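4. Method

Our project asks if a policy trained only in simulation can choose a good moment to stop and look again. We used the Vumevon simulator and recorded 200 episodes, each with a wrist view. Many of the views are hard, because one dark body can fill more than half of the image and little of the floor or table is left for the policy to use. 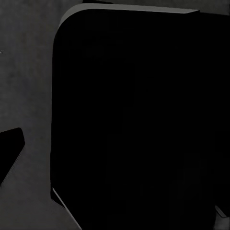

Razia Afridi asked at our October review whether such views should be removed before training. Her opinion was that they teach the policy nothing and only make the loss look worse. We kept them, and trained a second policy without them for comparison.

The second policy was better at grasping but worse at moving between rooms.

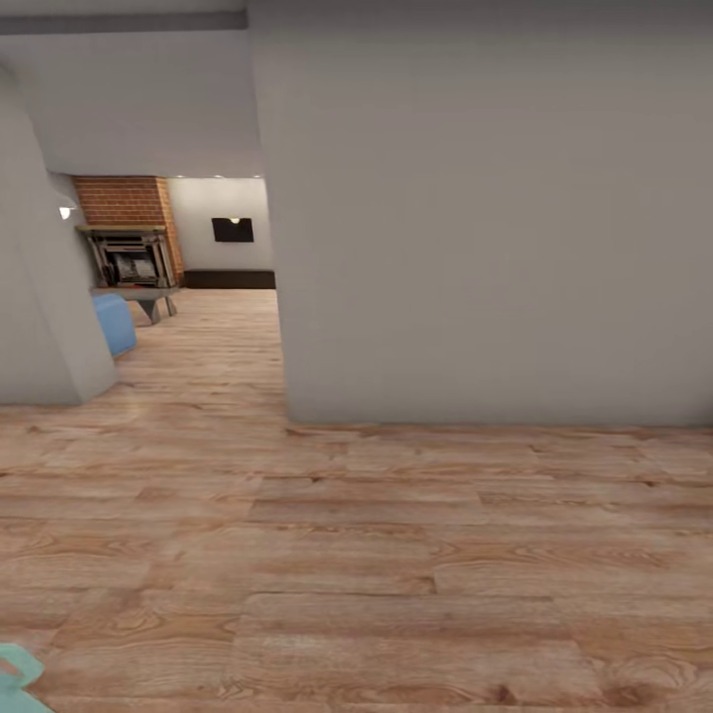 Our stopping rule compares the last 2 views and measures how much new area has appeared. The threshold was set by hand after about 40 trials. Doorways were the most difficult case for it. When a large plain wall takes the right side and the brick chimney is seen only through the opening, a small turn changes the measure very much.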